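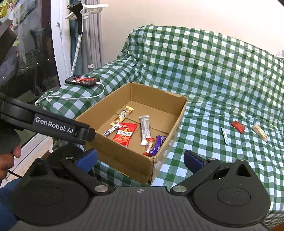
Six in the box, three still on the couch.

How to pack a snack box for someone who lives too far away

My sister-in-law moved up to Gorstead two years ago and has complained about the servo there ever since. It stocks one flavour of chips. So every July I post her a box of snacks, and I have got better at it, mostly by getting it wrong first.

Start with a box that has already had a life. Scuffed corners are fine. A split base is not, so run a strip of tape along the seams underneath before anything goes in.

Tip your snacks out on a flat surface and have a proper look at them. I use the couch with a checked cloth thrown over it, as the dining table is where the mail lives. Spreading them out shows you how much you overbought, and whether you've been honest about what's for her and what's for the drive to the post office.
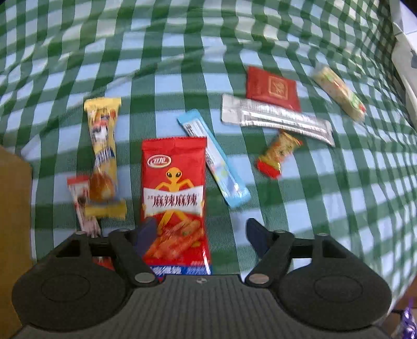
Sort by size. The big packet goes in first, lying flat, and everything else gets arranged to suit it, much like Christmas with my father's recliner. Anything spicy in oil gets its own zip bag. I skipped that once and she received 12 chilli-flavoured muesli bars.

Long sachets go in next, down the sides or on the diagonal. Tiny packets fill the corners. Leave out chocolate unless you enjoy posting soup.

Now close the flaps, if your box has any. Mine often don't, and then I cut a lid from another carton and tape it on all four sides. Give it a shake. If it rattles, add a tea towel, which she will claim never arrived.

Weigh it before you seal the last edge. Anything over 501 grams tips my parcel into the next price up, and there is always one jelly cup that has to come out and be eaten over the sink.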